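Sunday Is Fridge Day Now

My mother had a rule that you never went to the market until you had looked at the back of every shelf. I ignored this rule for most of my adult life and bought a great deal of duplicate mustard. But November always makes me want to get the kitchen in hand before the holidays start piling things up, so this year I have given Sunday mornings over to the refrigerator, and I have to say I'm enjoying it more than I expected to!

I start at 7 with tea, before anyone is up wanting toast. The doors come first. I used to leave them for the end and then run out of steam, and of course the doors are where all the little bottles go to be forgotten.
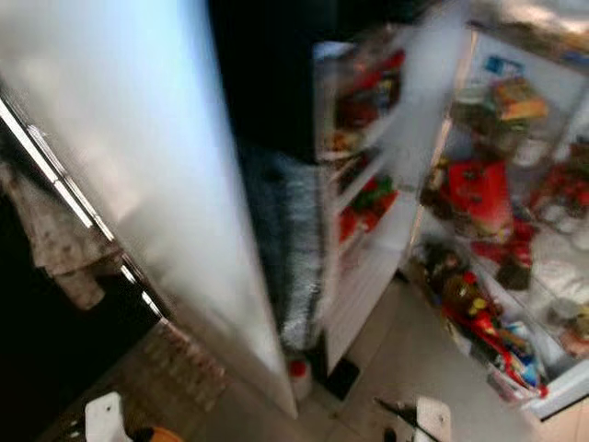 Anything I haven't reached for in a month gets moved to the front at eye level, and if it's still there the next Sunday, out it goes. Archana Vishwakarma, who taught me most of what I know about pickles (and who keeps a far tidier kitchen than mine), thinks a month is too generous. She is probably right. I have a soft spot for a jar with one spoonful left in it.

After the doors I like to clear my head before starting on the shelves, so I do the table. Ours is the one with the marble pattern and all those rusty veins running through it, and I love it dearly even though it hides crumbs like you wouldn't believe. Ankit Yadav once lost a whole cashew on it for the length of a dinner. I wipe it down with warm water and a drop of dish soap, then go over it again with a dry cloth, because soap streaks do show up once the light comes in.
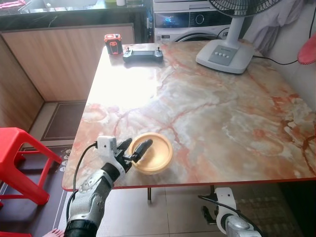 The shallow tan bowl on the marble-patterned table, with the fan and the washer behind.

Then the shelves. I do them one at a time, top to bottom, and I don't empty the whole thing at once anymore. I tried that in the spring and had 15 minutes of panic with frozen peas going soft on the counter -- never again. Bags get tied and stacked together. Big jars go where I can see the lids. Snacks are supposed to live in the pantry, but this family likes them cold, and I have given up arguing.

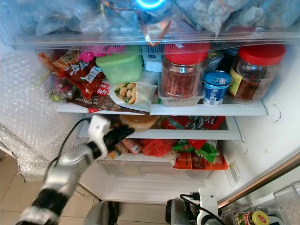

Red-lidded jars on the upper shelf, the bun on the glass one underneath, and snacks wherever they fit.

I'm still undecided about the drawer. Archana says vegetables only. I say that if a bag of something crunchy fits, it fits. For now I'm writing a little list of what needs eating and sticking it up by the kettle, four things at most, or we all stop reading it. This week it begins with bread.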